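3.2. Recogida de demostraciones con pinzas de mano
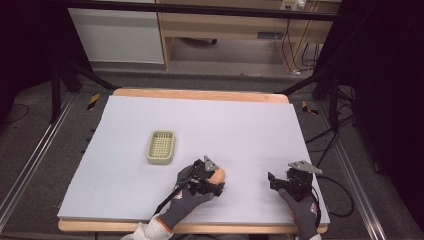
Figura 4. Demostración manual con dos pinzas: la derecha sujeta un objeto redondeado de color anaranjado; a la izquierda del tablero, la cesta vacía.

Para enseñar al sistema Plurier las tareas de recogida y colocación optamos, tras no pocas conversaciones en el laboratorio de Caluvmont, por que la persona trabajara directamente sobre la mesa, con una pinza en cada mano y sin brazo robótico de por medio. Ya habíamos probado la teleoperación con la interfaz Kurek y le guardamos mucho cariño – de ella aprendimos casi todo lo que sabemos sobre latencia –, pero las personas participantes se cansaban pronto y sus movimientos perdían naturalidad.

Las pinzas llevan una placa metálica triangular en la parte superior y se manejan con guantes de trabajo (figura 4). Como superficie empleamos un tablero blanco de espuma, que nos facilitó mucho la segmentación posterior de los objetos.

En total reunimos casi 400 demostraciones, grabadas por ocho personas en sesiones de 12 minutos, con dos pausas generosas por sesión. Pedimos a cada participante que se tomara su tiempo y que repitiera el agarre siempre que no quedara a gusto con él; esos intentos repetidos se conservaron también en el conjunto Dundier, y volveremos a ellos con más calma en la sección 4.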